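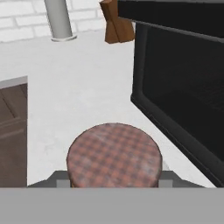 Simulated kitchen, view over the gripper, with the checked object between the fingers.

Irnetti arm: second progress report to Gekeo
Prepared by Mairéad Mac Carthaigh, Son shared workshop
Wed 31 March

Where the project stands

The arm is built and moves under its own power. The gripper is fitted and opens and closes on command. The simulated kitchen is running on the workshop computer and we are using it for most of the testing. The real arm has not yet been asked to pick anything up from a worktop, and that is the main item left from the plan you approved in November.

We are behind on the wiring and on track with the software. Spending is within the grant.

Mechanical work

The base plate was cut again after the first one flexed under load. The new one is thicker and bolts straight to the bench through four holes. The shoulder joint has been rebuilt with a wider bearing, and the play we described in the first report can no longer be felt by hand. There is still a little movement at the elbow when the arm changes direction. We know which part causes it (the belt tensioner, which slips back after a few hours of use) and have drawn a replacement, but it has not been made.

The gripper is the second version. The first had one moving finger and pushed things along the bench before it closed on them. Both fingers now move together, driven by a single motor. Each finger has a replaceable pad at the tip held on by two screws. We have tried rubber and a soft printed plastic for the pads. Rubber grips better but picks up dust from the workshop and has to be wiped down before each session, so we will probably stay with the plastic until the arm leaves the bench.

Wiring

This took much longer than planned. The original cable run went along the outside of the upper arm and caught on the elbow when it was fully bent. It damaged one connector. The cables now go through the inside of the arm, which meant taking apart both joints and drilling the side plates. Two evenings a week were set aside for this and it used up all of them from the end of January.

The emergency stop is wired in and cuts power to all the motors. It was tested at each joint separately and then with the whole arm moving. With the power off the arm sinks slowly, so we keep a foam block under the forearm whenever someone is working near it.

Simulation

The simulated kitchen is called Wutomus. It has a white counter, a brick wall behind it, wooden cabinets and a large black appliance, and objects can be placed on the counter for the arm to reach. The picture at the top of this report comes from it.

Since the first report we have logged 382 simulated attempts at picking up an object. Of these, 213 ended with the object lifted clear of the counter and held there for 3 seconds, which is the test we agreed with you. That is a little over half. The target in the plan is 70 per cent, so there is some way to go.

Most of the failures fall into two groups. In the first, the gripper comes down slightly to one side and one finger lands on top of the object. We have changed the approach so that the arm stops above the object and corrects its position before going down, and this has helped with smaller items. In the second, the fingers close properly but the object turns as it is lifted. Round objects with straight sides do this the most. Closing more slowly made a small difference. Closing harder made none in the simulator, and I would not want to rely on it with the real motor in any case, as it gets warm when held at full force.

A few attempts failed for reasons that have nothing to do with the arm, mainly the program stopping part of the way through. They are counted as failures in the figures above.

I should say plainly that the simulator is kinder than the workshop. Its lighting is even, the counter is clear and the joints have no slack in them. We expect the first results on the real bench to be worse.

Money

The second bearing and the new base plate came out of the materials line. The replacement connectors and cable were bought from the contingency, which has not been touched otherwise. Nothing has been spent on travel. Receipts are in the folder sent with this report, apart from the one for the side plates, which the supplier is reissuing because the first copy had the wrong address on it.

We are not asking for more money. We would like to move what is left in the travel line into materials, to cover a spare motor for the gripper. Please let me know whether that needs a form or whether an email is enough.

Changes to the plan

The open evening at Son was due to take place once the arm could pick up an object on the real bench. I would like to keep it in that order and put the evening back. Members can already come and see the arm on the ordinary workshop nights, and several have.

Next steps

Make and fit the new belt tensioner.
Mark out the bench to match the simulated counter, including the space taken up by the appliance.
Run the first real pick-ups at low speed, with one person at the emergency stop.
Carry on with the simulated attempts on round objects, changing only the height at which the fingers close.
Write up the wiring so that another member could repeat it.

The drawings for the gripper and the new base plate are in the shared folder. The elbow drawing there is the old one and should be ignored until the tensioner has been fitted.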